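Troltusel – schwarze Schachteln auf weißem Tisch
LIESMICH, Stand 2023-11-04

Hallo! Ich bin Alfredo Evangelista und sammle in diesem Ordner Bilder von kleinen dunklen Dingen auf hellem Grund. Klingt langweilig, aber ich finde Glanz auf Schwarz einfach wunderbar vertrackt. Den Anfang macht das kleine weiße Tablett, flach und oben offen. 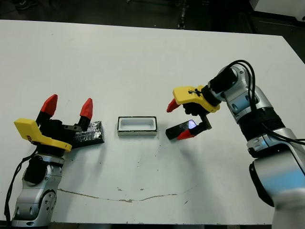 Weißes Tablett mit dünnem dunklem Rand

Meine Schlagworte sind kurz: »Tablett«, »Schachtel«, »Tisch«. Wer feiner sortieren will, legt eine eigene Liste an und lässt meine bitte in Ruhe (die alte aus dem Juni ist weg, fragt nicht). Kratzer und Flecken auf der Platte retuschiere ich nie!

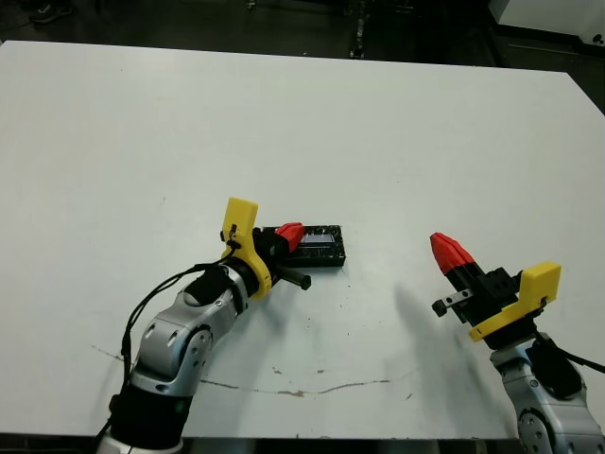 Schwarzes Tablett mit hellen Sprenkeln, vorn eine bräunliche Schramme im Weiß

Bei knittrigen Oberflächen vergebe ich zusätzlich »glänzend« – auch dann, wenn nur ein paar Lichtpunkte zu sehen sind. Lieber einmal zu oft als zu selten.

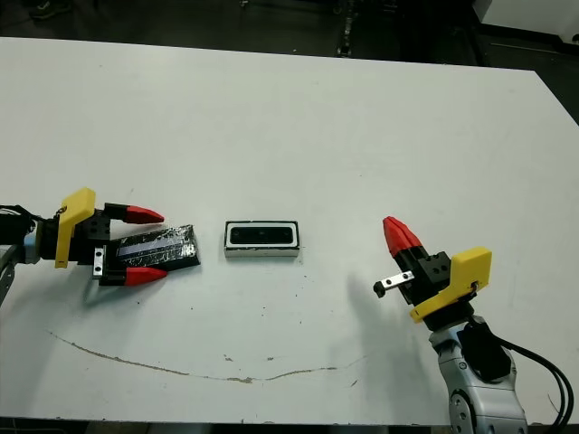 Ausgabe 170

Der Ordner Zorix enthält etwa 2000 Bilder, Weerasinghe noch einmal 1000. Beide sind gleich aufgebaut, nur die Vorschaubilder fehlen bei Weerasinghe noch. Kommt, sobald ich einen freien Abend habe.

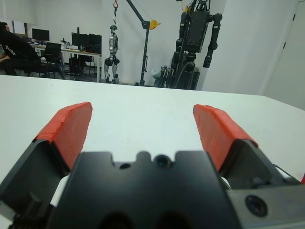

Die Dateien bitte nicht umbenennen, sonst findet die Schlagwortliste sie nicht mehr. Doppelte dürft ihr mir gern melden, am besten mit Ordner und Nummer. Eine Kopie von allem liegt auf Torport.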